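Pre-campaign checklist, cold gas thruster stand, chamber 2, Wokdale building
Round: November, morning, start 8:40
Filled in by: Tomás Abreu
Second reader: Olga Mota

Marks: OK = accepted, C = comment, N = not accepted until repaired.

## A. Papers

- [x] Test request signed by Marit Boström. **OK**
- [x] Procedure is the last version. **C** The paper copy on the door was the old one. I took it away and hung the new one.
- [ ] Calibration sheet for balance. **N** The sheet for the Gorkberg balance is missing page 9. I asked Rosário Leitão to send it again.

## B. Chamber and pumps

- [x] Door seal clean, no cuts. **OK**
- [x] View window, inside and outside. **C** Small scratch in lower corner, same as last round, not longer.
- [x] Oil level of roughing pump. **OK**
- [x] Pump hours written in the book. **C** Counter shows 2,649. The book had the hours of the other pump in this column, I corrected it and put my initials.
- [ ] Vent valve handle. **N** It turns, but it does not stop at the closed mark. Please do not use before Carvalho has changed the pin.

Comment to B: last time we lost half a day because the vent valve was a little open and everybody was searching for a leak at the feedthroughs. I ask that the valve is looked at first when the pressure does not go down.
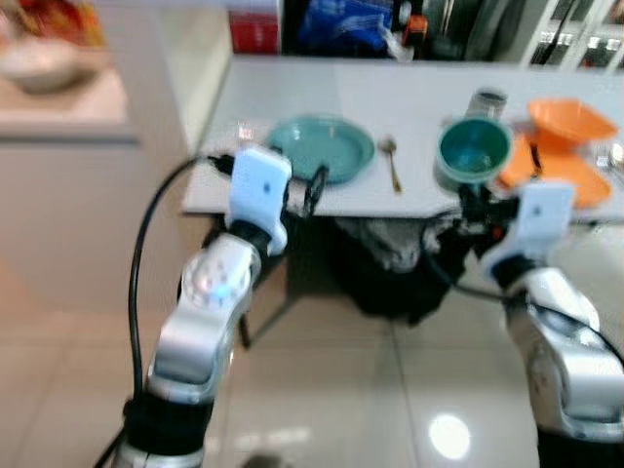

*Two arms at the white table, teal plate and bowl.*

## C. Gas supply

- [x] Nitrogen bottle chained to wall, both chains. **OK**
- [x] Regulator reads zero when bottle is closed. **OK**
- [x] Bottle pressure at start, 152 bar. **OK**
- [x] Hose to feedthrough. **C** It has a bend near the bracket that I do not like. It holds pressure, but I would move the bracket to the left.
- [x] Oxygen alarm, test button. **OK** It is loud, warn the office next door.

## D. Thrust stand

- [x] Locking screws in before door is opened. **OK**
- [x] Flexures, by eye and with lamp. **OK**
- [ ] Cables do not touch moving arm of the stand. **N** The heater cable touches when the stand is at the end of its travel. This gives a false thrust, small but always in the same direction. Tie it again and repeat the zero test.
- [x] Justis logger starts and saves. **C** File number stops at 999 and then it writes over the first file. Judite Ramalho will empty the folder before each campaign.

## E. People and room

- [x] Way to the exit is free. **OK**
- [x] Emergency stop, both buttons. **OK**
- [x] Safety glasses in the box. **C** Enough for us, not enough if we have visitors.

**Result:** not released. Open points are the calibration sheet, the vent valve and the heater cable. When these are closed I repeat only B and D, the rest stays valid for this campaign.

Remark from O. Mota: agree with all. For the hose I would also like a new bracket, please add it to the order with the pin.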